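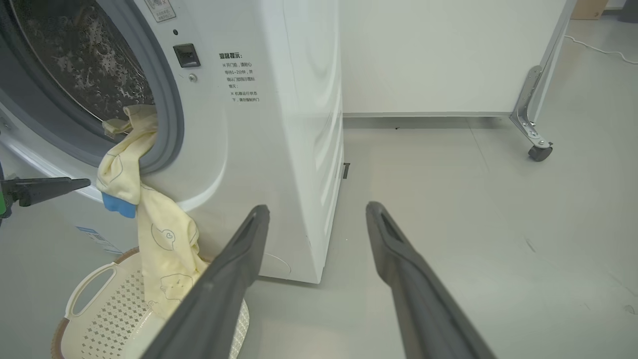 Home | Features | Columns | Reviews | Archive

The Rulebook for Robots That Do Your Laundry Is Mostly Blank

Household machines are getting arms. The people writing the rules for them are still arguing over what a towel is.

Shares 200 | Comments 42

The draft code of practice for domestic manipulation runs to 33 pages, and the part that covers laundry takes up less than one of them. I have read that part several times now, with coffee and without. It says a robot unloading a washing machine should "handle textiles in a manner consistent with the expectations of a careful adult." I have met careful adults who wring out a wool sweater like a dishrag. I don't know what a test lab is supposed to do with that sentence.

The code is being put together by Esach, a membership group of arm builders, software shops and a few appliance people. It's voluntary. A company that signs gets to print a small mark on the box, and by next April the group hopes to have most of its members signed. The language around it is confident. "A shared foundation for trust in the home," says the covering letter. Anyone who has covered product labels for a while will have heard that tune before.

Take the door. Front loaders lock while they run and often stay locked for a short while afterward. Plenty of them carry a printed notice telling the owner to wait a minute or two until the lock light goes off, and not to force the door while the machine is going. People learn this once, usually by yanking on it. A robot has to be told, and the question is who does the telling. The draft says the robot "shall respect appliance safety states where these are available." Those last four words let a lot of people off the hook. An older washer doesn't send its state to anything. It has a little light and some words on the front in whatever language it was sold in.

I put this to Rosalie Zürcher, who spent years testing dishwashers and dryers before she moved over to robots and now reviews drafts for Esach on her own time. She didn't defend the wording.

"Where available means the robot asks the washer over the network, and if the washer says nothing, you're done, you complied," she said. "I wanted a pull limit. A number. If the door doesn't open under that force, stop and tell the person. We went back and forth on it and the number went out."

Why did it go out? She said some of the builders couldn't measure pull force well enough at the fingers to promise anything. I find that a strange reason to leave out a rule. It sounds more like the reason to have one.

Two products come up whenever you talk to people in this trade. Charbonneau sells a two-armed unit to serviced apartments, and its own handbook is stricter than the draft code in nearly every respect. Its arms must be still whenever a door on any appliance is moving, and an item that has snagged on a gasket gets one slow pull, then a second from a different angle, then a call for help. Zollo, which is cheaper and aimed at families, publishes a single sheet of "home tips." One of the tips is to keep pets out of the room. Both companies say they expect to carry the Esach mark, and I could find nothing in the draft that would stop either of them.

That bothers me more than the missing numbers do. A mark that covers both of those products tells a buyer very little about either.

Then there are the small things left among the big ones. A washcloth or a sock comes out rolled up in a bath towel. Does the robot count that as one item or two? If it drops the sock between the washer and the basket, does it go back for it, and how low can the arm reach before it bumps the floor? The draft has a term for this, "residual article recovery," and gives it 2 lines. The first says recovery should be attempted. The second says attempts should be limited. I asked how many attempts would be within limits and was told that was for implementers.

Water gets even less room. Wet towels are heavy, they drip, and they hang over the lip of the door at odd lengths. A load that comes out on a poor spin can leave a puddle where someone is about to walk in socks. The electrical section is fine, borrowed from older appliance rules, and it protects the robot well enough. There is nothing at all on who checks the floor.

Supporters say I'm asking for too much too soon. A spokesman for Skusitine, which makes grippers for several of the brands, told me a tight code written now would freeze the field around this year's hardware. There's something to that. Early rules have locked in bad designs before. But he also told me the company tests every finger it ships against torn seams and pinched skin, and keeps the pass marks to itself. If the numbers exist, someone could print them. He said he'd look into it. I haven't heard back.

Zürcher has her own short list, which she keeps taped inside a cabinet at her bench. Wait for the lock light, and if you can't read the light, wait five minutes by the clock. Open the door with one arm and park the other. Put the basket right under the opening before anything comes out. Pull slow on the first item, always. Look in the drum again at the end, up top too, where thin things stick. She offered it to the drafting group as an annex and was told it read like instructions for a teenager.

I'd sign that one. It has things in it a tester could watch a robot do and mark down as done or not done, and the door rule alone is worth more than the whole page it would be stapled to.

The comment period stays open through the end of April. Members vote after that, and the group says public comments will be "taken into account," with no word on whether they'll be published.

Read 42 comments | Share this story

Get our features by email twice a month. By signing up you agree to our privacy policy.

This site uses cookies to remember your settings. Accept | Manage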